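**Re: [ollmont-sim] Texture randomisation and the reach policy**

> We reran Serketti on the plain grey kitchen and success dropped compared with the tiled one. Is the policy keying on the wall? Has anyone tried holding the wall fixed and changing only the floor?
>
> Yazdani lab

Yes, in September. We trained three policies on the Hellari kitchen assets with the same seeds and the same reward, changing one surface group each time: walls, floor, counter. Each was evaluated over 636 episodes.

Floor changes made no difference we could separate from seed noise. Wall changes did. With the wall fixed in training and swapped at test, the arm stopped short of the dish in most failures, and saliency sat on the tile pattern near the room corner. Randomising the wall per episode removed most of the gap. Per-step randomisation was worse and trained more slowly.

One render from the wall set, with mosaic tiles, plank floor and marble counter:
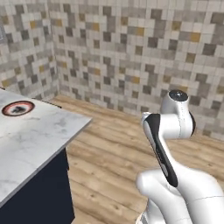 *Render: Ollmont sim group, Hellari kitchen assets*

The striped dish is the target object. Check your crop before blaming the texture: ours removed the back-left of the counter in 2 of the 5 camera poses, and those runs had to be thrown out.

Configs are in the Serketti branch under `wall_only`. I can send the seeds if you want to match them.

Ollmont sim group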